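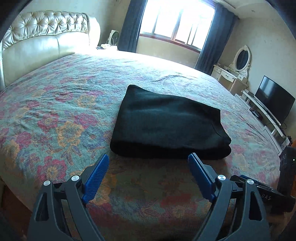
Home Blog House About Contact

Sun 27 August

I fold laundry on the bed. We have a table downstairs that would do the job, but the bed is wide, it's the right height if I stand at the side, and the light from the window is good enough to tell black from navy.

The dark load is the one I put off. Everything in it looks the same once it's in a heap, and I have to pick up each piece and find a seam before I know which way it goes. This week I started with the black things and gave myself 30 minutes. I fold in half the long way, then up from the bottom, and I smooth it with my forearm. Thick pieces only get two folds or they fall open again.
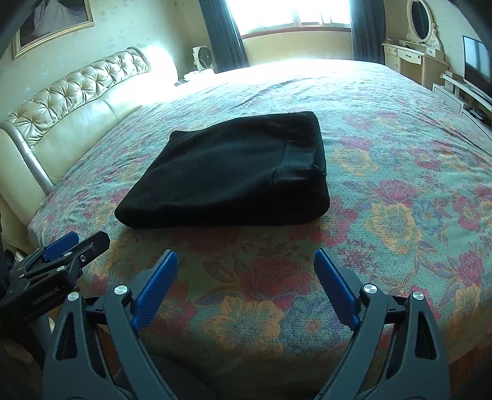 One black piece folded, on the flowered bedspread.

The bedspread came from Zonville last November. I wanted plain gray and was outvoted. I've come around to the flowers - lint shows up less on a busy print, and a black pile is easy to find on it. It does wrinkle toward the end of the bed if I lean on it.

The cream headboard gets a wipe with a dry cloth while I'm up there. The buttons collect dust and I go around each one with a finger.

Socks are still in the basket. I'll do those tonight.

Posted by Tahsin Marikar
12 shares 2 comments
Back to top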